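Appel à participation : résidence d'écriture et de traduction « Les mots de la cuisine », maison Wunton, Candthorpe

Publié le 30 mars 2018

L'association Cekitz cherche des participants pour sa prochaine résidence d'écriture et de traduction. Nous invitons des personnes qui écrivent, qui traduisent, ou qui font les deux choses, à travailler ensemble sur des textes où il est question de nourriture, de repas et de recettes. La langue commune de la résidence est le français. Il n'est pas nécessaire que le français soit votre langue maternelle ; il n'est pas la mienne non plus.

Le sujet

Chaque famille possède un cahier de recettes, ou une boîte avec des fiches, ou seulement une grand-mère qui se souvient. Ces textes sont rarement traduits et encore plus rarement traduits bien. Comment faut-il rendre « une poignée », quand la main de l'auteur n'est pas connue ? Que fait-on avec le nom d'un plat qui n'existe que dans une seule vallée ? Pendant la première résidence, nous avons passé un après-midi entier sur un verbe serbe qui signifie remuer lentement, avec patience, dans un seul sens. Nous n'avons pas trouvé de solution qui plaise à tout le monde, mais le texte final contient une très belle note en bas de page.

Nous acceptons les projets de forme diverse : traduction d'un cahier familial, récit, poésie, théâtre court, glossaire commenté. Un projet déjà commencé est bienvenu. Nous n'acceptons pas les livres de cuisine destinés à une maison d'édition commerciale, ni les textes publicitaires.

Qui peut participer

Toute personne âgée de 18 ans au minimum. Nous avons 10 places. Deux de ces places sont réservées aux personnes qui n'ont encore rien publié. Les candidatures à 2 (un auteur et son traducteur, par exemple) sont possibles et comptent alors pour deux places. Les étudiants sont admis, à condition d'être présents pendant toute la durée du séjour.

Le niveau de français demandé est celui qui permet de lire un texte littéraire avec un dictionnaire et de discuter à table sans trop souffrir. Nous ne demandons pas de certificat.

Le déroulement

Les matinées sont libres et silencieuses. Chacun travaille dans sa chambre ou dans la bibliothèque. L'après-midi, nous nous réunissons pour l'atelier commun, où l'on lit à voix haute les pages des uns et des autres. L'atelier est conduit par Borislav Vukadinović, qui est aussi l'auteur du présent appel et qui vous prie d'excuser ses fautes.

Le soir, un petit groupe prépare le dîner pour les autres. Les groupes changent tous les jours. Vous n'avez pas besoin de savoir cuisiner, mais il faut accepter d'éplucher. Les allergies et les régimes doivent être indiqués dans la lettre de candidature, de manière précise s'il vous plaît. 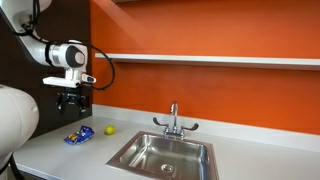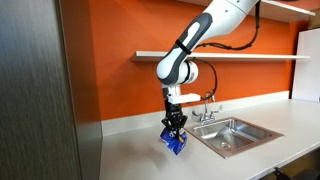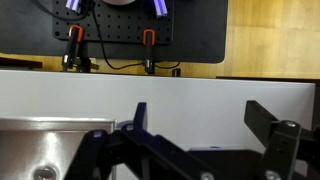

Rubrique : Appels et résidences

Le logement

La maison Wunton se trouve à Candthorpe, à l'extrémité du village, derrière l'ancienne école. Les chambres sont individuelles, sauf pour les candidatures à deux, qui peuvent demander une chambre commune. Les draps sont fournis, les serviettes de toilette non. Le chauffage fonctionne, cependant au mois d'avril les soirées restent froides et je conseille un bon pull.

La connexion à Internet est suffisante pour le courrier et pour les dictionnaires en ligne. Elle ne suffit pas toujours pour les appels avec vidéo. Il y a une imprimante dans la bibliothèque, avec du papier ; si vous imprimez un roman complet, apportez votre ramette.

Les animaux ne sont malheureusement pas admis.

Les frais

Le logement, les repas et l'atelier sont pris en charge par l'association. Chaque participant reçoit en plus une bourse de 500 euros, versée à la fin du séjour, après la remise d'un extrait du travail. Cet extrait peut être imparfait. Le voyage reste à la charge des participants. Pour les deux places réservées aux personnes sans publication, nous pouvons rembourser une partie du billet, sur présentation des justificatifs.

La bibliothèque Ivanov

Les participants ont accès au fonds Ivanov, une collection de cahiers de recettes manuscrits donnée à la maison par la famille du même nom. Les cahiers sont rédigés en russe, en bulgare et en français, quelquefois dans les trois langues sur la même page. On peut les consulter sur place et en copier des passages au crayon. Les stylos à encre doivent rester hors de la salle. Celui qui souhaite traduire un cahier du fonds doit le mentionner dans sa lettre, afin que deux personnes ne choisissent pas le même.

Comment poser sa candidature

Le dossier se compose des pièces suivantes :

une lettre, de deux pages au plus, où vous présentez votre projet et la raison pour laquelle vous souhaitez le faire en compagnie d'autres personnes ;

un extrait de votre travail, cinq pages au plus, avec le texte original s'il s'agit d'une traduction ;

une courte notice sur vous-même, en quelques lignes ;

une recette. Elle peut être la vôtre ou celle d'un autre, mais dans ce cas dites-nous de qui elle vient.

La recette n'est pas notée. Nous les réunissons dans un classeur et nous cuisinons ensuite ce que nous pouvons.

Les dossiers sont à envoyer par courrier électronique à l'association, en un seul fichier, avec votre nom dans le titre du fichier. Les dossiers sur papier sont acceptés aussi, mais ils ne seront pas renvoyés. Toutes les candidatures reçoivent une réponse écrite, y compris celles que nous ne pouvons pas retenir.

Si vous hésitez entre plusieurs projets, envoyez celui que vous avez peur de ne pas finir.

Pour toute question sur le contenu de la résidence, écrivez à Borislav Vukadinović, à l'adresse de l'association. Il répond lentement mais il répond. Pour les questions sur le logement ou l'accessibilité des chambres, adressez-vous directement à la maison Wunton.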